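Aufräumen an der Backsteinwand: Der Werkraum in Malow macht wieder auf

Aug 22, 2024

Ihr Lieben, es gibt Neuigkeiten aus Malow, und zwar endlich mal welche, die nichts mit der Bushaltestelle zu tun haben! Der Werkraum im Cevent-Haus wird gerade ausgeräumt, sortiert und wieder eingeräumt, und ab nächster Woche kann man dort wieder an die Tische. Ich war gestern Nachmittag da, eigentlich nur, um zwei Kartons Stoffreste abzugeben, und bin dann bis zum Abendbrot hängen geblieben. Kennt man ja.

Für alle, die neu zugezogen sind: Der Werkraum ist hinten im Erdgeschoss, durch den Flur, an den Fahrrädern vorbei und dann links. Früher war da die Buchbinderei Levchenko drin, und als die in größere Räume umgezogen ist, hat das Haus den Raum für die Nachbarschaft übernommen. Seit März war allerdings Schluss. Erst die Sache mit der Leitung im Nebenraum, dann kam der Sommer, dann stand alles voll mit Sachen aus dem Keller, und irgendwann kam man kaum noch zur Tür rein (ich habe es im Juni einmal versucht und bin mit einem blauen Fleck am Schienbein wieder raus).

Jetzt wird also Ordnung gemacht. Tamara Ivanyshyn hat den Plan dafür geschrieben, und der ist erfreulich kurz. Alles kommt einmal auf den Tisch, alles wird einmal angefasst, und dann wandert es entweder in eine Kiste, auf den Stapel zum Verschenken oder in die Tonne. Ein "vielleicht" gibt es bei ihr nicht. Ich wollte einen einzelnen Lampenschirm auf "vielleicht" legen und habe nur einen Blick geerntet. Der Lampenschirm ist jetzt bei mir zu Hause.

Überhaupt die Textilien! Wer hätte gedacht, was sich in so einem Raum alles ansammelt: alte Schürzen, Vorhangreste, Tischtücher mit Kerzenwachs, und dazwischen immer wieder Dinge, die irgendwer mal ausgezogen und vergessen hat. Uliana Melnychuk, die die Nähabende leitet, hat sich genau diese Ecke vorgenommen. Bei ihr wird kein Stoff gefaltet, der später sowieso Putzlappen wird. Rein in die Kiste, runterdrücken, nächstes Stück. Ich habe mich anfangs noch mit Kante auf Kante abgemüht und war entsprechend langsam. Beim guten Leinen macht sie es anders, das wird gerollt und steht dann hochkant im Regal, so dass man jede Farbe sieht.

Mit den Kabeln ist es übrigens dasselbe Elend wie bei allen daheim. Jeder hat mal eins mitgebracht, keiner nimmt seins wieder mit. Wer also ein Ladekabel, ein Verlängerungskabel oder sonst etwas mit Stecker vermisst, kommt bitte bis Monatsende vorbei und schaut nach. Danach geht der Rest an die Reparaturrunde in Irnley, die können so etwas immer brauchen. Für die Kleinteile gibt es noch keine endgültige Lösung. Tamara hätte gern Schraubgläser, Uliana flache Schachteln, und ich halte mich da raus, obwohl ich natürlich für die Schachteln bin.

Was mich aber wirklich gefreut hat: Die Backsteinwand bleibt! Es gab ja die Idee, sie weiß zu streichen, damit der Raum heller wird. Decke und die anderen Wände sind weiß, das reicht völlig, finde ich, und an der Wand sieht man eben noch, wie alt das Haus ist. Mit dem hellblauen Tisch davor hat das richtig etwas. Ich würde mich da sofort mit einer Kanne Tee hinsetzen und nichts tun.

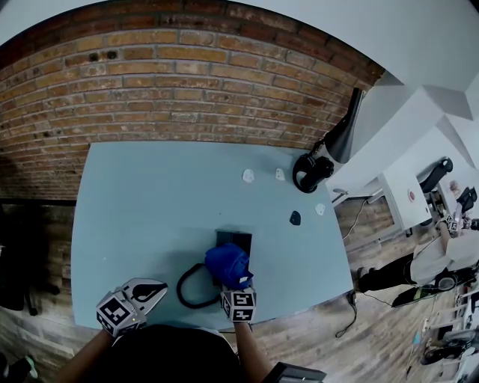

Alles in die Kiste: Am hellblauen Tisch vor der Backsteinwand kommt ein blaues Stoffteil an die Reihe.

Nun noch zum Geld, danach werde ich nämlich dauernd gefragt. Für neue Regale und Kisten stehen 2.000 Euro bereit, die kommen aus dem Erlös vom Hoffest und aus den vielen kleinen Spenden danach. 123 Leute haben etwas gegeben, darunter auch welche, die selbst noch nie im Werkraum waren. Danke, das ist wirklich toll! Ein Teil davon fließt in besseres Licht. Wer im Winter schon mal versucht hat, dort schwarzen Faden in eine schwarze Nadel zu bekommen, weiß, warum ich das so laut begrüße.

Die Nähabende fangen danach gleich wieder an, vorerst mit 20 Plätzen und wie gehabt ohne Gebühr. Eigene Maschine mitbringen ist erlaubt, muss aber nicht sein. Neu ist, dass man sich vorher auf der Liste im Flur einträgt. Das hat im Frühjahr gefehlt, und dann standen wir an manchen Abenden zu dritt um eine Steckdose herum. Ob es auch wieder einen Vormittagstermin gibt, ist noch offen. Wer daran Interesse hat, schreibt das am besten gleich mit auf die Liste, dann lässt sich besser planen.

Und wer beim Räumen noch mit anpacken möchte: Am Samstag geht es weiter, los geht es nach dem Frühstück, wann immer das bei euch ist. Es fehlen vor allem noch leere Kisten, gern mit festem Boden und möglichst ohne Deckel, die Deckel stehen sonst nur wieder irgendwo herum. Schuhkartons haben wir genug. Bitte auch keine weiteren Stoffspenden, bis die Regale stehen, auch wenn ich selbst ein schlechtes Vorbild war. Meine zwei Kartons stehen noch ungeöffnet unter dem Tisch, mit meinem Namen drauf, und Tamara hat schon gefragt, wann ich die sortiere.

Ich bringe am Samstag Pflaumenkuchen mit. Das Blech gebt ihr mir bitte diesmal zurück.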